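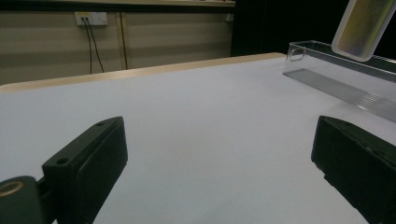 Black gripper fingers, white tabletop

Community > Days Out and History > Battlefields and Old Forts > Roltmont line by car

Driving the Roltmont earthworks, which end to start from?

posted by mudlark_jen, 2018-11-20

Hi all, quick one hopefully. Taking my dad to see the Roltmont siege lines next week, he's read everything there is on it and has never been. Got hold of the old driving tour leaflet from the library and it's driving me up the wall. It starts you at the Dzene church, sends you west along the river road, then says "turn left at the mill and follow the works on your right". Looked on the satellite map and there's no mill. There's a roundabout and what looks like a tyre place.

So, questions in no order:

- does the leaflet route still work at all or has the bypass killed it
- can you actualy see the trenches from the car anywhere? Dad has a bad hip, he can do short walks on the flat but not stiles
- is the battery at Volari open to walk on or is it somebody's field
- better to start at the Dzene end or the Flerkulport end?

We're coming from the Flerkulport side so it'd be less driving to begin there, but the leaflet is very firm about doing it the other way. Don't know if that's for a reason or just how they wrote it. Only got the one day, and it gets dark so early now.

Oh and anywhere for a sit down lunch. Not fussed what.

Thanks in advance, on my phone so sorry for the spelling

tollgate

Did it last spring. Leaflet is rubbish, chuck it. Park at Volari, look at the guns, go to the pub. You can't see much from the road, it's all hedges.

Steinar Hauksdóttir

Don't chuck the leaflet! The map on the back is still good for the positions, it's only the turnings that have gone wrong. Whoever wrote the directions was using the old road numbers, and the river road got cut in half when the bypass went in.

I go out there most winters so will try and do this properly, in a rush though.

Which end. The leaflet starts at Dzene because that's where the attackers came from, so you follow the army in the order it happened. Nice if your dad knows the story, he'll probably want it that way round. But with short days I'd start at Flerkulport and go backwards. The low sun is behind you in the morning going west and the banks show up with a bit of shadow on them. Go the other way and you're squinting into it all afternoon.

Route, from Flerkulport:

Leave town on the 582, past the station. Stay on it over the bypass, ignore the first brown sign, that one takes you to the country park which has nothing to do with it. Next right is Battery Lane. Badly marked, the sign is usually in the ditch. If you get to the garden centre you've missed it, turn round in their car park, everyone does.

Down Battery Lane to the bottom and there's a lay-by on the left. That's the Volari battery. Open all year, no charge, it's council land and not a farmer's. Gate is a proper gate, not a stile. Path is level gravel, 400 yards to the gun platforms with a bench partway. Should be OK for the hip unless it's been very wet, the last bit puddles.

Back up the lane, right onto the main road again, then left at the roundabout where the mill was (you were right, tyre place). This is the bit worth doing slowly. The works are on your LEFT going this way, leaflet has them on the right of course as it's coming from the other end. There's hedge for a while like tollgate says but it stops after the second farm, and from there you get a long clear stretch of bank and ditch right beside the road. In November with the leaves off it's the best view of the lot. You can pull over on the verge by the water trough, don't block the gateway, the farmer does come out.

Then the road bends off from the line and you lose it for a bit. Carry on to the crossroads, straight over, and you come into Roltmont village by the back. The big redoubt is behind the school. Can't park there at school run time so either get there well before or leave it till after. It's a steep bank and I wouldn't take your dad up it, but you can see the shape well enough from the path along the bottom.

Last leg is Roltmont to Dzene, more than 20 minutes if you get stuck behind a tractor. There isn't a lot to see on the way. At the church there's the memorial, and the stretch of wall with the shot marks in it is round the north side, people miss it as the path looks like it just goes to the bins. Church itself was locked last 2 times I tried.

Lunch: there's a cafe in Roltmont opposite the green, does soup and pies, shuts early in winter. The Volari pub is nice but check they're doing food midweek, they weren't last year.

Bring wellies for you at least.

mudlark_jen

Steinar you are a star, that's brilliant. Had no idea about the sun thing. Dad wants the proper order, obviously, but I'm driving so we're starting at Flerkulport. Have written BATTERY LANE on my hand.

Is the water trough before or after the second farm?

Steinar Hauksdóttir

After. Stone one, quite low, bit hidden in the grass. If you reach the crossroads you've gone too far.

Forgot to say, phone signal is poor from the roundabout onwards so print the map or take a screenshot of it. And take the leaflet, your dad will want to argue with it.

hedgerow_pete

is this the same Roltmont with the steam railway? asking as we might go at xmas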